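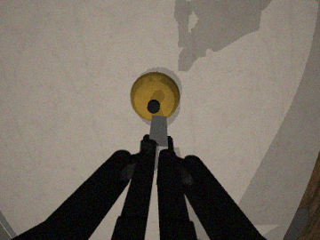
# Costus Classroom Sim - a term with the bell task

I run the after-school robotics club at Funisthorpe, and this term we used Costus Classroom Sim for the senior group's project. I paid for it out of the club budget, so this is a review from a customer and I'll try to be fair to it.

The project was simple on paper. Program a simulated arm to find a bell on a table, come down over it and press the button. Students worked in pairs on the school laptops. The licence cost us $700 for the year and covers 2 teacher logins with as many student accounts as you like. I thought that was steep at first. I've since priced a small desktop arm and changed my mind.

## Setting up

Install took most of one lunch hour. The program itself is fine, but the room and robot files download separately and our school network didn't like that. Costus support answered the same afternoon and sent a zip. After that it ran on everything except our oldest laptops, which managed it with shadows turned off.
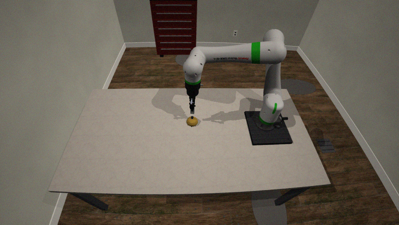 Lesson one in the workbook is about coordinates, and it's the best part of the package. Students type in x, y and z, watch where the arm goes, and then work out why it went somewhere else. The usual trouble is height. My lot would get the gripper over the bell with a small gap left above the knob, call it done, and then find the program hadn't scored a press. The workbook makes them write down the height they asked for next to the height they got. It's dull, and it taught them more than my whiteboard drawings ever have.

Collisions are strict. Drive the wrist into the table and the run stops with a red message and a line number. I'd like the message to say which joint was at fault. At the moment it just says "contact" and you go looking.

The block editor and the Python editor show the same program side by side. Two of my younger students moved across to Python by themselves halfway through October, and I put that down to the editor more than to me.

## Logging and marking

Every run is saved with the student's name, the time and a score. By the end of the project the group had logged 1,111 runs, and 1,047 of them opened properly in the marking screen. The rest came up blank. Costus says it's a known fault with runs stopped by closing the laptop lid, and there's a fix coming. I marked those from the students' notebooks.

The score itself is a bit blunt. You get points for a press and lose points for time, so a careful program that checks its position twice can end up below a quick lucky one. I ended up ignoring the time part and wrote my own rubric.

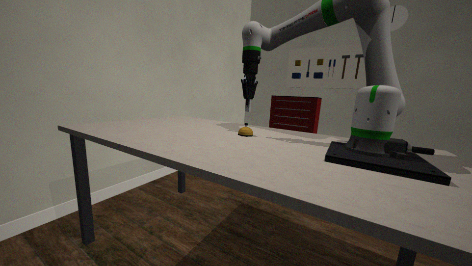 Do you need to know robotics to teach with it?

Basic programming is enough. I teach maths and had never used an arm before this. The teacher notes explain joints, tool offsets and home position in plain English, with worked answers at the back. Give yourself an evening or two to do the first three lessons before the students do.

## Compared with the others

We trialled Zirier last year. It looks nicer and has more robots, but it wants an account for every child with an email address, and our school won't allow that. Prajapati is free and I'd recommend it for home use. It has no marking screen at all though, and with a full club that's a deal breaker for me.

Shakuntala Khurana, who takes the junior group, borrowed my second login for a few weeks. She found the reading level too high for her students and went back to floor robots. I agree with her. I wouldn't use it below Year 8.

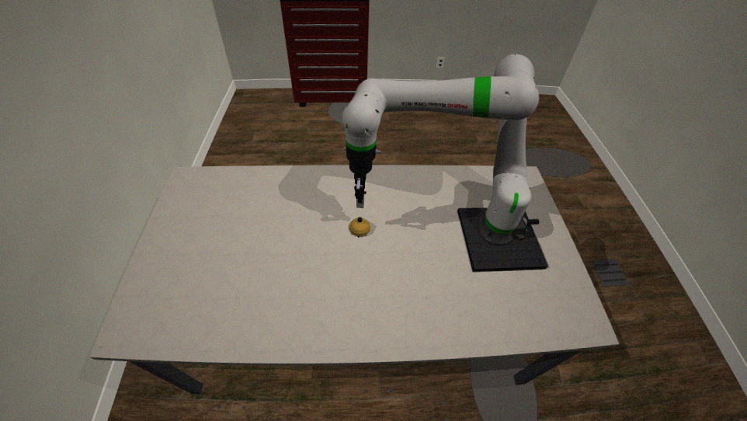 *Bell task, arm lined up over the table.*

## Verdict

Good: the workbook, the two editors, quick support, no student emails needed.

Not so good: separate downloads, vague collision messages, scoring that rewards rushing, blank runs in the log.

We'll renew. Next term's project is the sorting task, and I've asked Costus whether the time penalty can be switched off for it - no answer on that one yet.

Four stars out of five.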